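Rapport d'avancement, atelier Finham
À l'attention de Begoña Marín, fonds Zerkow
20 septembre 2020

Madame,

Vous m'avez demandé un point d'étape sur le poste « préparation et dégustation » de l'atelier, financé sur la première tranche. Je le rédige sans enthousiasme excessif. Une partie de ce qui avait été annoncé au printemps est faite, une autre l'est sur le papier, et je préfère que vous le lisiez de ma main.

L'aménagement de la salle, d'abord. Les tables blanches sont en place. Le dossier initial promettait qu'un plateau clair « améliorerait le tri », formule que j'ai signée et que je ne signerais plus. On voit mieux un grain tombé à côté, c'est entendu. De là à dire que le tri y gagne, il y a un pas que rien dans nos relevés ne permet de franchir. Catrin Gronow soutient le contraire et vous le dira sûrement si vous l'appelez. Je lui ai demandé de me fournir une comparaison avec l'ancien plan de travail, que je n'ai pas encore reçue.

La vaisselle ensuite. Sur les 2 000 euros de la ligne, 1 000 ont été dépensés. Nous avons pris des plats ronds blancs pour présenter les grains et de grands bols bruns en céramique émaillée. Mervin Tremblay avait obtenu un devis de la maison Smits pour une série complète de récipients gradués. Je l'ai refusé, le prix me paraissant sans rapport avec l'usage que nous en aurions. La seconde moitié de la ligne reste donc disponible et je ne propose pas de la dépenser pour la seule raison qu'elle existe.

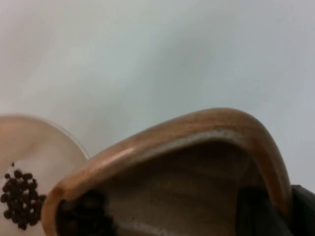

Grains torréfiés foncés sur le plat blanc, à côté du bol brun. Table de préparation, atelier Finham.

Le protocole tient désormais sur une page. Les grains sont versés sur le plat, examinés, puis passés dans le bol. Les grains isolés sont ramenés au tas avant la pesée, ce que la première version oubliait de préciser, d'où des écarts que nous avions d'abord attribués à la balance. J'ai ma part dans cette erreur. La balance a été renvoyée chez le fournisseur, contrôlée et rendue telle quelle, et nous avons perdu 10 jours.

Nous avons réalisé 43 séances depuis l'ouverture. Le chiffre est exact mais je vous invite à vous en méfier : il comprend les séances de mise au point, dont les fiches sont incomplètes, et celles qu'Inmaculada Herrero a menées seule pendant mes congés avec l'ancienne grille. Je ne les ai pas retirées du total, vu que la convention parle de « séances tenues » sans autre critère. Si vous souhaitez un décompte plus sévère, dites-moi lequel et je l'appliquerai aussi aux rapports suivants.

Sur les résultats eux-mêmes, je serai bref. Les participants distinguent assez bien une torréfaction foncée d'une torréfaction claire, ce dont personne ne doutait. Entre deux torréfactions foncées voisines, leurs réponses se contredisent d'une séance à l'autre. Sakda Luangrath y voit un effet de l'éclairage et voudrait des lampes supplémentaires. L'hypothèse est possible. Elle arrive aussi au moment où il faut expliquer des réponses décevantes, et je demande qu'on la vérifie avec les lampes que nous avons, en les déplaçant, avant tout achat.

La brillance des grains pose une difficulté voisine. La grille comporte une case « aspect brillant » que chacun remplit à sa façon. L'un coche dès qu'il aperçoit un reflet, l'autre attend que toute la surface du grain luise. Tant que cette case n'est pas définie, je la laisse hors des tableaux que vous trouverez en annexe.

Reste le partenariat avec Rirnden, qui figurait en bonne place dans la demande. Nous avons échangé plusieurs courriers aimables. Aucun lot ne nous a été livré et aucune date ne nous a été donnée. Je l'inscris comme « en attente » et vous suggère de ne pas le compter parmi les acquis.

Pour la prochaine période, je prévois de reprendre les séances avec une seule grille, de faire remplir les fiches au moment de l'examen et de clore la question de l'éclairage. Je ne demande pas le versement anticipé de la deuxième tranche. Le détail des dépenses est joint, factures comprises, à l'exception de celle du transport des tables que Mervin Tremblay doit encore me remettre.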